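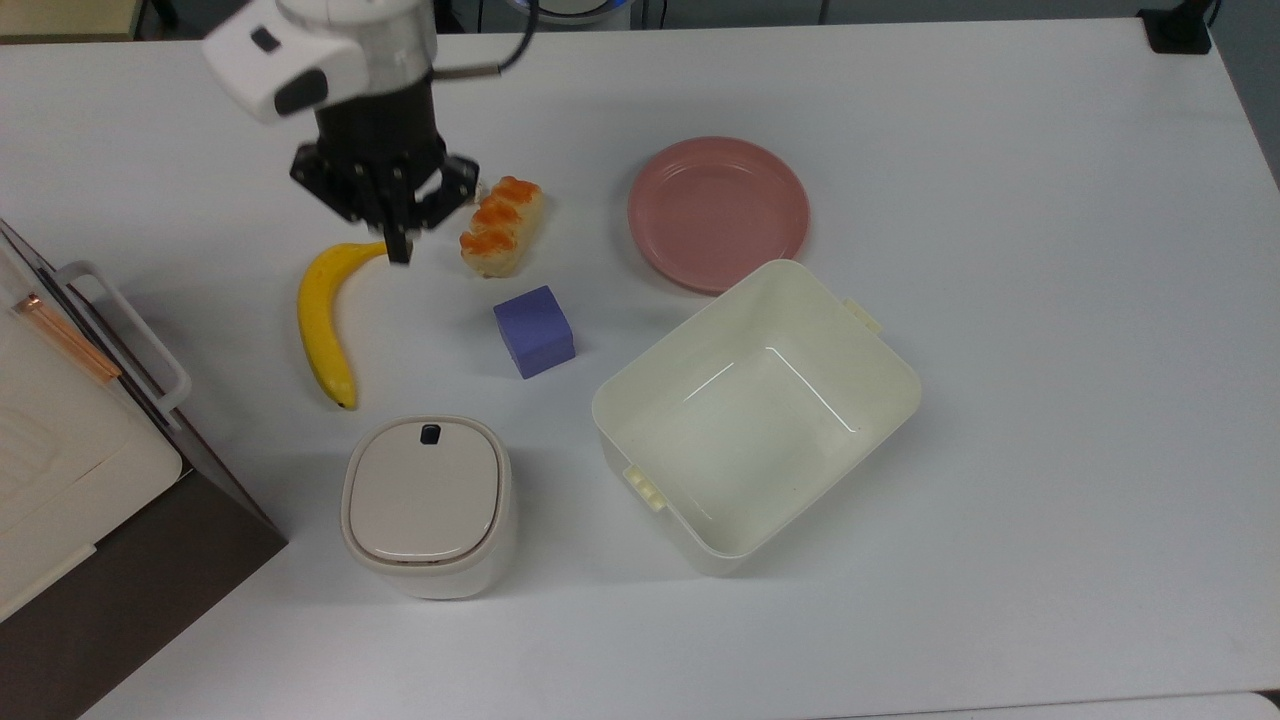 Early Childhood Methods, Unit 6
Handout: Play Food, Plain Shapes and Dishes at the Sorting Table

Read this before the practice session. Bring it with you, along with the observation sheet from the last unit.

Purpose of the unit

Children between two and five spend a lot of time at tables with small things on them. What they do there depends a good deal on what the adult has put out. This unit covers how to choose a small set of things for a sorting table and how to word the request. It also covers what to write down afterward.

Choosing the set

A starting set should be small. A banana, a piece of toy sushi, a purple cube and a pink plate are enough for a first session with most three-year-olds. The set has two things a child can name as food, one plain shape that stands for nothing in particular, and a dish. With those you can ask for sorting by color, by shape, by "things we eat," or by "things that go on a plate."

The cube matters more than students expect. If every item is food, you can't tell whether the child is sorting or just moving everything to the plate. The cube gives the child something to leave out. Some children put it on the plate anyway and call it cheese or cake. Write that down as pretend play. It is not a sorting error.

Include at least one food the children see at home and one that may be less familiar. Bananas are known to nearly everyone. Sushi with an orange topping will be an everyday food for some families and new to others. Ask "What do you think this one is?" and accept the answer. Aishwarya Thampi's notes from the March placement list "fish," "rice," "a caterpillar" and "orange candy" for the same kind of toy. All four children went on to place it with the food.

Check sizes before you start. Anything that fits in the small-parts tester stays off the table for children under three, and so does anything with a piece that can be pulled loose.

The surface

Use a plain, light tabletop with no pattern. A printed cloth gives the child extra things to look at, and it makes your own observation harder. Put the plate toward the far side of the table and the loose items nearer the middle, with space between them. If the pieces touch, younger children tend to pick up two at once.

Wording the request

Keep to one action and one place.

Put the banana on the plate.
Give me the purple one.
Which ones can we eat?
What is next to the banana?

Do not point or look at the item while you speak. Wait. Students usually repeat the request too soon, and the child then starts over. If there is no response after a fair pause, say it once more in the same words.

Position words (next to, behind, between) come after naming and color. Leave them for a second session if the child is tired.

What to record

Record the words you used, what the child touched first, where the item ended up, and anything the child said. Write the child's words as spoken. Leave out judgments such as "did well" or "was distracted" and put down what happened.

Sample entry, from Bhavana Panicker's file:
Asked: "Which ones can we eat?" Touched banana first, then sushi. Put both on plate. Looked at cube, said "no, block." Left it.

Assignment

Run two short sessions with the same child and the same set. Change only the request. Write up both in 300 words or less, with your record sheets attached. Pairs are allowed if one student speaks and the other records. Swap roles for the second session.

Hand in by June 11, 2023, to Thaddäus Brunner in Room 426. Toy sets can be signed out from Room 396 and must be wiped down before they come back.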